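News from the workshop: where we are with the two arms

Several of you have stopped me in the corridor to ask when the new robot arms are coming, and I have been giving rather different answers depending on how much tea I'd had, so let me set it all down properly in one place. The short version is that the money for the first arm is agreed, the second is very nearly there, and we are spending the winter practising on a screen before anything heavy comes through the door.

For those who joined us after the summer, the plan is a pair of arms on one bench, set up for kitchen work. We chose kitchen jobs because the teaching kitchen at Ukside has promised us a corner, and because everyone who visits understands a frying pan. Sherif Abdel Hamid wrote the first proposal for a single arm, and a very sensible document it was too, but once we had sat down with the kitchen staff and listed the jobs they would like to see tried, nearly all of them wanted one hand to hold and another to move. So the proposal grew, and so did the budget, and there was a slightly long meeting!

Yi-an Wang has taken on the sums, for which I am more grateful than I can easily say. She asked three suppliers for prices and found that the arms themselves were the easy part to compare. What varied wildly was everything round them: the grippers, the stand, the cabling, the emergency stop, the delivery (one firm wanted to charge separately for taking away the pallet), and the training day. Anevier came out ahead, mostly on the strength of a support agreement that covers both arms under one contract and doesn't start until the day they are switched on. Their quoted lead time is 91 days from the order being placed, so if the paperwork goes through this month we should be unpacking boxes before the spring is properly under way.

A word about the bench, which has caused more discussion than it deserves. The corner we have been offered measures 162 centimetres along the wall, and two arms need room to swing without meeting in the middle. Mostafa Kabbaj marked it all out on the floor with tape one afternoon and had us stand in for the robots, elbows out, passing a saucepan back and forth. We fit, but only if the bases go at the front corners and the cupboard door is rehung to open the other way. The door has gone into the budget as a line of its own, along with a washable cover for the bench and spare fingertips for the grippers, which wear out faster than you would think and are always the thing people forget to order.

We have also put money aside for somebody's time. Mitsuko Nagano made this point very firmly and she was right to: an arm with no hours set against it ends up under a dust sheet. From the spring there will be two mornings a week in the rota for whoever is running it, and I would love that to be shared among several of you and not left to the same faces.

Meanwhile the practising has begun. Amr Mansour has built us a simulated kitchen table, which we have all taken to calling Taten after the folder he keeps it in, and we are using it to try out grippers and reach before we commit to buying them. It costs us nothing but electricity and patience, and it has already changed the order once, as we have moved to a slimmer gripper for working down inside a pan.
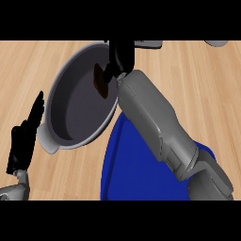

Practising in Taten: the right arm reaches over to the pan, with the blue cutting board beneath it.

If you would like a turn, Amr is happy to sit with anyone, whether or not you have touched this sort of thing before. He is keeping a list by the kettle and has 19 slots left between now and the end of November, most of them after lunch. Please do bring ideas for jobs to try. Turning, lifting, scraping and tidying away are all on the sheet so far, and I know some of you have opinions about washing up.

The revised budget, dated November 9, 2019, is pinned up in the office with Yi-an's notes in the margin – do read the notes, they are better than the tables. Comments to her or to Sherif, please, preferably in writing, and before the order goes off to Anevier. Anything about the cupboard door should go to Mostafa.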